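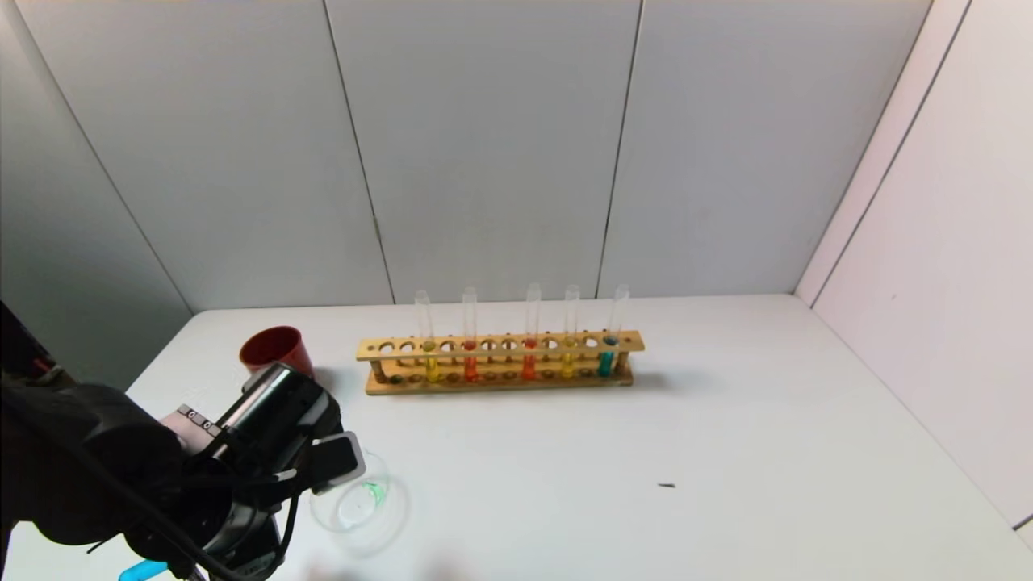 wooden rack, five tubes in, red cup on the left

Re: [prilura-kitchen-science] rack for the color mixing table

On the list, somebody wrote:
> We're redoing the color table for October and the plastic racks are
> all cracked. Does anyone still have a wooden one? Need to know if
> our tubes stand up in it, and how much water you put in. Last year
> we filled them to the top and mopped all afternoon.

Yes, have one, see top of message. Light wood, one row of holes, shallow dips in the base so the tube bottoms sit in something. Got it from Charpentier years back, no idea if they still sell it.

Leave empty holes between the tubes. Small hands need the gap, and the colors are easier to tell apart. I have yellow, red-orange, orange, pale yellow and a teal at the right end. The two yellows are different on purpose, the kids argue over which one got more drops.

Water – only the bottom few centimeters. Plenty. For a group of 15 I mix 300 ml of each color in a jug beforehand and pour from that, there's always some left over for the second round.

The base will stain. Bare wood, food coloring, nothing to be done. Mine has a little green spot near the left end. I tried sanding an old one once and it just looked worse, wouldnt bother.

White table if you can get one, the colors show up much better than on the brown ones at Skunthorpe.

You can borrow the rack until the end of the month, tubes too if you're short. I have 13 spare but havent checked them for chips. Pick up after 4 pm, side door.

Sorry for the rush, bus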